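Socket de processeur

Un socket (ou support de processeur) est un composant électromécanique soudé sur une carte mère, destiné à recevoir un microprocesseur sans que celui-ci soit lui-même soudé. Il assure à la fois le maintien mécanique du boîtier, la liaison électrique avec les pistes de la carte et, selon les modèles, la reprise d'une partie de l'effort exercé par le dissipateur thermique.

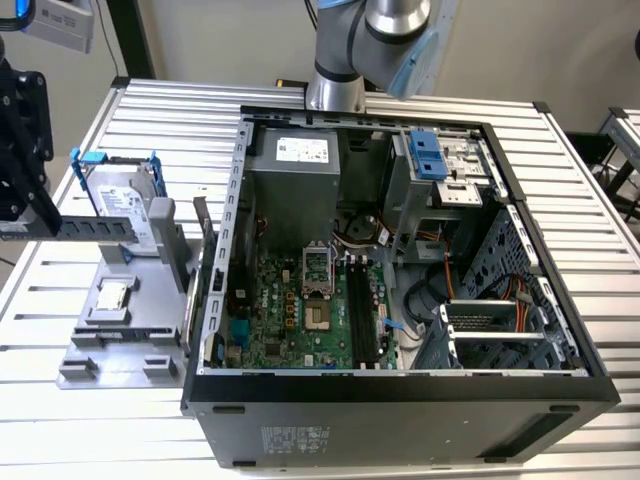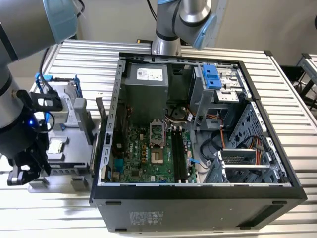
Le format du socket détermine la famille de processeurs qu'une carte peut accueillir, mais il ne suffit pas à garantir la compatibilité : le micrologiciel, l'étage d'alimentation et le jeu de composants interviennent également. Deux cartes de même brochage peuvent ainsi refuser des processeurs différents. Dans les ordinateurs de bureau au format tour, le socket devient accessible une fois le panneau latéral déposé et le boîtier couché, intérieur vers le haut ; le cadre métallique de retenue, relevé, dégage alors la zone de contact, et les emplacements mémoire se trouvent à côté du support. Cette proximité s'explique par les contraintes de longueur de piste entre le processeur et la mémoire vive, en particulier depuis l'intégration du contrôleur mémoire au processeur.

Types de contacts

On distingue deux grandes familles de supports amovibles. Dans le type PGA (pin grid array), les broches sont portées par le processeur et s'insèrent dans les alvéoles du socket. Dans le type LGA (land grid array), le processeur ne présente que des plages planes, et ce sont des contacts élastiques, solidaires du support, qui viennent s'y appliquer. Un troisième mode de montage, le BGA (ball grid array), repose sur des billes de brasure ; il s'agit d'une fixation permanente, courante dans les ordinateurs portables et les systèmes embarqués.

Le passage au LGA a déplacé le point de fragilité du processeur vers la carte mère. Une broche tordue sur un processeur PGA se redresse parfois à l'aide d'une lame fine. Un contact de socket LGA déformé est plus difficile à reprendre, en raison de sa petite taille et de sa double courbure.

Mécanisme de verrouillage

Les supports PGA à force d'insertion nulle (ZIF) emploient un levier latéral qui fait coulisser une plaque et pince les broches. Les supports LGA utilisent le plus souvent un cadre articulé rabattu sur le bord du processeur, puis bloqué par un levier. La force est répartie sur l'ensemble des contacts — chacun n'en reçoit qu'une faible fraction — et doit rester homogène pour éviter les défauts intermittents. Un détrompeur, formé d'encoches ou d'un angle marqué, interdit en principe l'insertion dans une mauvaise orientation.

Défaillances et contrôle

Les causes de panne les plus fréquentes sont la déformation des contacts, la contamination par de la pâte thermique et l'oxydation des surfaces après un stockage sans capot de protection. Elles se traduisent par une absence de démarrage, la perte d'un canal mémoire ou des erreurs sur le bus d'extension.

Dans une étude interne menée par l'atelier de reconditionnement Githolm, Modupe Idahosa et Oduor Owino ont examiné 568 cartes mères écartées au tri. Le socket était en cause sur 123 d'entre elles, dont 31 ont été remises en service après redressement des contacts sous loupe binoculaire. Les auteurs recommandent un éclairage rasant selon quatre directions, une irrégularité dans l'alignement des reflets signalant un contact hors plan.

Le remplacement complet du support reste possible sur une station de reprise à air chaud ou infrarouge. L'opération exige un préchauffage uniforme de la carte et un contrôle du profil de température, et son coût dépasse souvent la valeur résiduelle d'une machine de bureau.

Voir aussi

Carte mère
Boîtier de circuit intégré
Pâte thermique
Reconditionnement informatique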